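September 17, 2023

Sunday in the workshop, just me and the radio. Batch 731 of the walnut ink has been steeping for 14 days and it's finally a decent brown! I strained it twice (coffee filter, then old muslin) and put 2 drops of clove oil in each jar. Tadhg thinks that's too much. He may be right, the place smells like a ham.
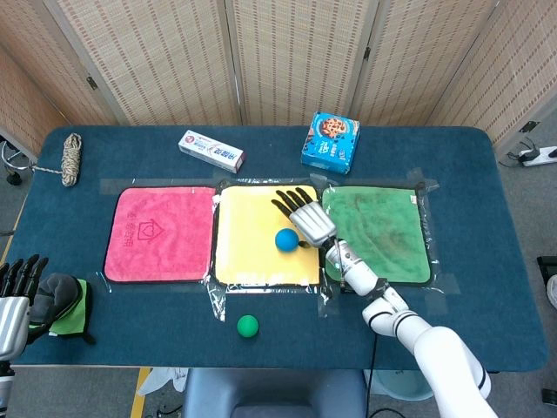 Anyway, the Ralton paper still feathers, so I'm trying a bit more gum arabic before I blame the ink. Natalina, please leave the 4 jars by the sink alone till I'm back!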